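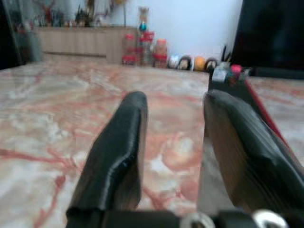
Cilau Square Folding Table, Marble-Pattern Top
Item 844-CR (cream / red vein)

Overview
The Cilau is a square folding table for indoor use. It serves as a side table, a meal table for a small room, or a work surface that has to be put away at the end of the day. The top carries a printed marble pattern on a pale cream and white ground, with veining in salmon pink, orange and rusty red. The pattern is not repeated in the same position from top to top, so two tables from one carton will differ in where the heavier streaks fall.

Top
The surface is glossy and sealed. Wipe with a damp cloth and a mild detergent, then dry. Do not use scouring powder, steel wool or solvent cleaners. Tea, tomato sauce and fruit juice should be wiped up the same day. The finish shows reflections under a ceiling light or near a window; buyers who want a flat finish should order the Mastholm, which shares the leg set.

Edge
A thin orange-red band runs along the rim. Replacement band is sold by the roll under part number 227. Warm the old band with a hair dryer before peeling. Cut the new length slightly long and trim after pressing down.

Legs
Black metal, folding, crossed under the top. Open the legs fully and press down on the top near each corner before loading. The table is not rated as a seat or a step. 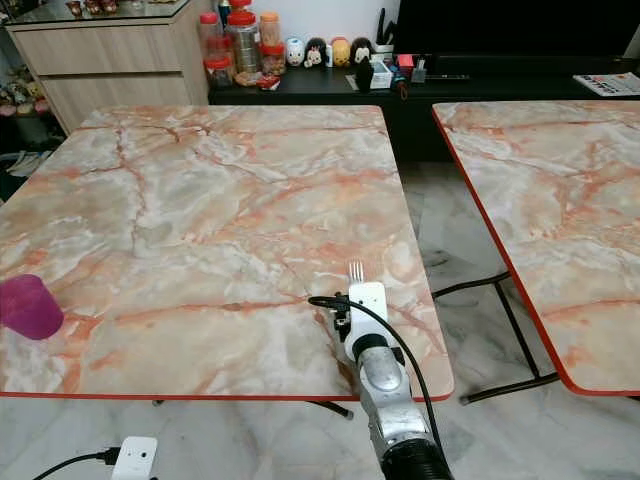
Using two tables together
Tables from the same series stand at one height and can be used as a pair. There is no linking clip. On tile floors, leave a gap between the tops wide enough for a hand, so that either table can be lifted out and folded without dragging the other. Pushed edge to edge, the bands rub and will eventually lift at the corners.

Set the tables clear of power cords and plug adapters before opening the legs. A cord caught under a foot will make the top rock — check this first if a table seems uneven.

Lightweight plastic cups and single pieces of cutlery can slide on the gloss finish if the floor is out of level. A cloth or placemat is enough to prevent it.

Packing
Supplied as a single table or as a carton of 2. Tables ship folded with a foam sheet over the top. Remove the foam before storage, as it can mark the gloss in a warm closet.

Trade orders
Orders of 100 tables or more ship on pallets from the Stimcombe warehouse. Smaller quantities are handled by Miettinen, including spare feet and edge band.

Related items
Mastholm folding table, matte top
Edge band, orange-red, part 227
Storage sleeve, black, fits Cilau and Mastholm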